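Re: [skorko-users] Size order wrong after segmentation

Lorne Doucette wrote:
> The planner puts the two middle cubes in the wrong order
> in 32 of 355 runs. Is it the depth filter?

Hello Lorne,

I think the filter is fine. Skorko sorts by mask area, and when cubes stand side by side the masks can merge – please set min_gap to 2 and sort by top edge height. With this change Tosia gives me the right order, largest to smallest, on the row I use for testing.

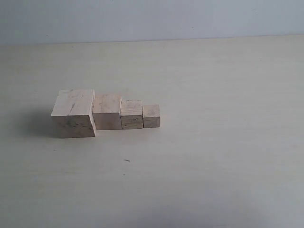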